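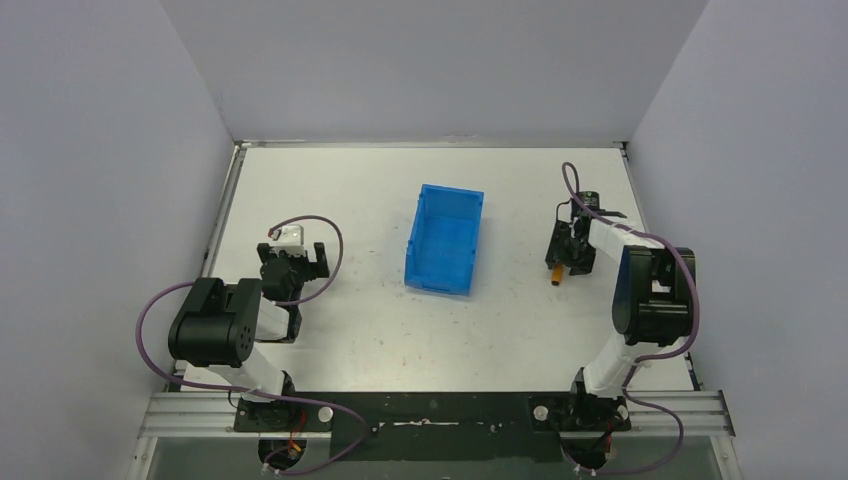

Lelleston shop notebook / glaze bench / February, entered 9:40 pm

Opened the Wuvevitz at supper time, which was early, and I knew it was early, and the kiln ticked at me the whole time I was lifting the lid. Nothing dunted. Undeserved.

Firing 3105, cone 6, slow cool. Tiles are Halent white stoneware except the back row, which is the reclaim bucket and should be treated as rumour.

The Tsikata celadon is still not a celadon. Tile 101 came out the colour of dishwater in a green bowl. Where it's thick, at the foot, there is a nice pooled blue-grey that makes you think you know what you're doing. Where it's thin it looks like we forgot to glaze it. Pinholes along the top edge on both dips. The recipe promises "a quiet jade", and I'll give it quiet.

Possible causes, in the order I'd like them to be true:
Silica was from the torn bag and picked up damp, so the weight was off.
Bisque a bit low, still gassing off late in the glaze firing.
I sieved it once. The sheet says twice. The sheet is taped at eye level.

Next batch: 2000 g dry, weighed on the good scale, sieved twice with a witness. Hold the iron where it is. I know the temptation is to bump it, and I know where that ends, because there's a shelf of brown mugs by the sink.

Splitting off 75 g from the dry mix before the water goes in, to try with a bit of extra frit. If the pinholes clear up on that one and stay on the main batch, we have an answer about melt. If both come out clean we've learned nothing but we'll have a glaze, and I can live with that.

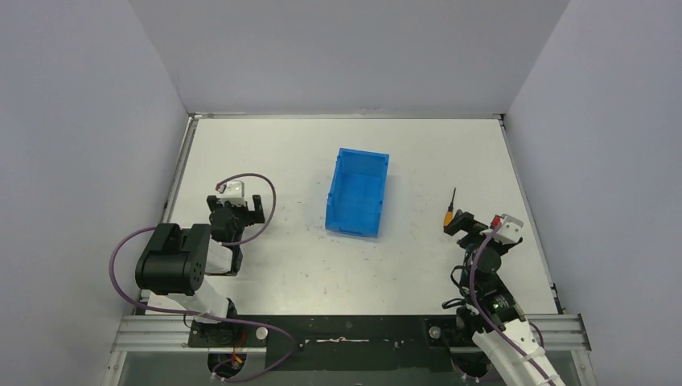
Blue bin, sitting a little crooked.

Tenmoku on the same shelf was fine. Tenmoku is always fine. It broke rust on the rims and went properly black below, and it ran just enough to stick one tile to its cookie. Ground it off, lost a corner, kept the tile. Whoever mixed this one didn't write down the specific gravity, and from the handwriting on the lid it was me.

Kiln notes: bottom element is sagging out of its groove again on the left side. Pinned it back once it was cool, which means it will hold until the firing after I stop checking. Witness cones say the bottom shelf ran half a cone behind the top. Order an element before spring sale season and not during it, as is traditional.

Kiln wash is flaking on the big half shelf. Scraped and recoated, drying on the rack. Please don't put anything on it tonight, it looks dry well before it is.

Also the cobalt jar was left with the lid resting on it. A lid resting on a jar is a decoration.

To do: bisque the new tiles hotter. Throw out the torn silica, really throw it out this time. Relabel the reclaim bucket. Find the other sieve brush, the one with bristles.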